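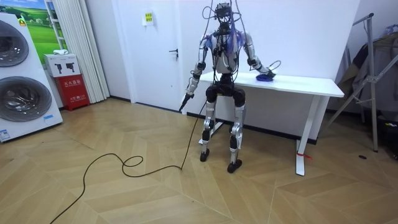
The robot at the table in the utility room, Ngata site

Thread: Robot on the cleaning rota, anyone else had this?

mopandbucket
Posted 21 April 2021

I work for Zendgate, on the housekeeping side at Ngata. It's serviced flats, 61 of them, in a building that went up in 1926, so lots of narrow corridors and doors that stick. There are nine of us on days. Since last July the firm has been running a trial with a robot for wiping down surfaces. The name on the paperwork is Testia and it's supplied through Bresalel.

For now it only does tables. We were told in the first meeting that no one would lose hours while the trial was on. What happens after the trial wasn't mentioned, and when one of the evening staff asked, the answer was that it was too early to say.

My own job has already changed. I used to do six flats a shift. Now I do four, and the rest of the time I'm down with the robot, setting out cloths, putting marks on the table for it to clean and filling in a sheet after each go. Same pay. I'd like to hear from anyone who has been through something like this, and what you wish you'd asked for at the start.

kettle_on
Reply

We had floor machines come in at my last place (hospital, not flats). They said the same thing about hours. Nobody was let go, but when two people left they weren't replaced, and the rest of us picked up the stairs and corners the machines couldn't do. Those are the heavy bits. Ask now what happens when somebody leaves.

D_Prentice
Reply

I can't see what the worry is. It's wiping a table. Look at all the cables coming down on it from above. That isn't going up and down your corridors by itself any time soon.

mopandbucket
Reply

I'm not worried about this month. I'm asking about the contract.

For anyone wondering what the wiping is like, I've put one up of the table part way through. The sheet has four boxes: clean, mostly clean, marks left, stopped. I'd put this as marks left.

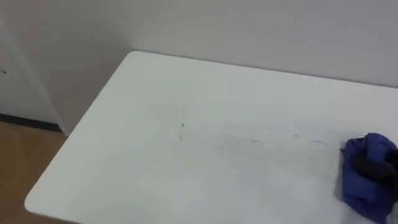

Table top with grey marks still on it, cloth at the right

D_Prentice
Reply

Fair enough, there's a long smear across the table still. A person would have gone back over that.

mopandbucket
Reply

It does go back over, sometimes. Some days it gets the lot. The sheets are up to 1334 now and Bresalel collect them at the end of each week. We don't get to see the totals, and that annoys a few of us seeing as we're the ones writing them.

linenroom
Reply

Who's filling in your sheets when you're off? I ask because at ours the person who learned the machine became the only one who could run it, and then she couldn't get leave approved. It sounds minor until it's August.

mopandbucket
Reply

Me and one other. Olga Robles, our supervisor, wants four trained, but the training is half a day and there's never cover for it. So that's a good point and I'll raise it.

harrowgate_steward
Reply

I've been a rep for a good while, cleaning and catering mostly. Three things I'd ask for in writing.

First, the new duties go in your job description. If you're recording results for a supplier then you're doing testing work, and there may be a case for a different grade.

Second, the totals from the sheets should be shared with staff at the same time as management.

Third, a date for the review, with staff in the room.

I disagree with kettle_on slightly. Unfilled vacancies are hard to pin on a machine, and managers will always have another explanation. You're better off asking for a minimum number on shift.

kettle_on
Reply

A minimum number is fine if they stick to it. Ours was "a guideline" by the second winter.

towel_fold
Reply

I'd welcome one. My wrists are gone after years of this and more than 1000 tables must have had something to do with it. If a robot wants the tables I'll happily do beds and paperwork. Not everyone on the team wants things kept as they are, so do ask the others before you go in speaking for all nine.

mopandbucket
Reply

That's true, and we're split. Two of the team like the shorter list of flats and would take my spot tomorrow. Others say those flats go to whoever is left upstairs, and they're right, the upstairs lists have got longer. I see that from both ends because I still do four.

I'm seeing Olga next week. Going to ask for the duties in writing, the totals, cover for the training and a number on shift. Will post what she says.

linenroom
Reply

Ask for a chair down there as well. We had to wait months for one.

mopandbucket
Reply

Added to the list.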